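Notes from the Kitchen Table: The Summer I Learned to Sit Still With People

Hello again, and happy June to those of you who get one. Mine has been rainy and I have spent most of it indoors, drinking too much coffee and having people over.

Having people over is what I want to talk about this month. Last time I mentioned, sort of in passing, that I'd started keeping one evening open for whoever felt like dropping by, and I got more mail about that one line than about the whole long piece on tomatoes (which I worked hard on, thank you very much). So, fine, let's do it properly.

I grew up in Stirnbridge, on a street where people just showed up. My mother kept a coffee cake in the freezer for it. You'd hear the screen door and a voice going "only me!" and then somebody's aunt would be in the good chair until supper. As a teenager I thought it was the worst thing in the world. I'd be halfway through a show and have to turn it off and answer questions about algebra.

Then I moved away and lived in apartments for years, and in all that time I don't think one person knocked on my door without texting first. I did the same to them. We'd set a date a month ahead, then somebody would have a cold, then we'd set another one. I had a friend I truly loved and saw twice a year, and she lived 8 minutes from me on foot.

What changed was my neighbor Drita Janevski. She moved in downstairs last fall and on her second evening she came up with a plate of stuffed peppers, walked past me, sat down and asked what I paid for heat. I was in my bathrobe. There was laundry on every chair but one. She stayed an hour and a half and I had the best time! When she left she said, "Now you come to me," and I realized she meant it as an instruction.

So I went. And I noticed she hadn't tidied up for me either. There was mail all over the place and a pot soaking in the sink, and she just shoved a stack of catalogs over with her elbow and put a cup down in the gap. I can't tell you how much that relaxed me. I used to clean for two hours before anybody came, and by the time they rang the bell I was worn out and slightly mad at them.

Here's how the open evening works now. I'm home from six on. The downstairs buzzer sticks, so I prop the door with a brick. There's always soup or beans, something that can sit on the stove and doesn't care how many people turn up. If nobody comes I eat beans and read. Those nights are nice too, though I'll admit the first one stung a little.

The first month it was only Drita. Then Gyula Katona from my old job heard about it and came by with a bag of cherries and a lot to say about his knee. Then Gyula brought his cousin Miklós Borbély, who barely talks and washes every dish in the place before you can stop him. I have tried to stop him. He likes it, Gyula says, let him be. So now I let him be, and my kitchen has never looked better.

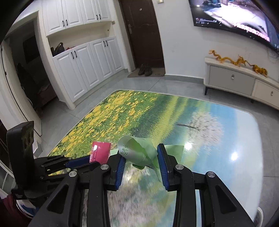 A few of you asked what on earth you talk about with people who just wander in. I worried about that too. I even wrote down some topics on an index card the first time, and I found it later in my apron pocket, never used. People come in with their day still on them. You ask how the bus was and off they go. Gyula spent one whole evening on the subject of a parking ticket and I was riveted.

The quiet stretches used to scare me the most. I'd jump up and offer more bread, or start in on some story I'd already told. Drita doesn't do that. She'll sit through a silence perfectly happy, looking at the rain, and sooner or later somebody says the thing they really came over to say. I've been trying to copy her. I'm bad at it! But I did manage it once with my friend Ulises Figueroa, who had come all the way across town and was being very funny about nothing in particular, and after a while he stopped being funny and told me he was thinking of moving home to look after his dad. We talked until eleven. I don't think we'd have gotten there over a restaurant table with somebody waiting to bring the check.

Now the practical questions, because there were a lot of those.

Do I feed everybody? Yes, but cheaply. One big pot is plenty. People bring things, and I don't organize what, so one night we had four kinds of pickles and no dessert.

How do I get them to leave? I put my slippers on. Drita says I should just announce it, but I'm not there yet.

What about kids? Bring them. I have a box of old playing cards and a jar of buttons, and they've been fine with that so far.

What about people you don't want to see? Carol from Ohio, I felt this one in my bones. I told a few people, they told a few people, and I left it there. I didn't put a sign up at the bus stop. You're allowed to choose who hears about it.

Isn't it expensive? I kept track for a while and stopped at 30 dollars for the month, which was less than one dinner out with parking.

One reader, Tamás Lengyel, wrote to say he'd tried it years ago and gave up when only his brother ever came. Tamás, I'd call that a success! I would give a lot for my brother to come by once a week and eat my beans. He's in Tucson and he calls when he's driving, so I get him in pieces between tunnels or whatever it is they have out there.

I do want to say that it isn't always lovely. There was an evening in the spring when I had a headache and two people got into it over rent control and I went and stood in the bathroom for a bit with the fan running. And some weeks I'd like my couch to myself. I skip those weeks now. I leave the brick inside, and people see the door is shut and go home, and so far no one has held it against me.

If you try it, write and tell me what you cooked. Next month I'm going back to tomatoes, whether you like it or not, and I have Drita's pepper recipe as well if I can get her to give me an amount for anything besides "enough."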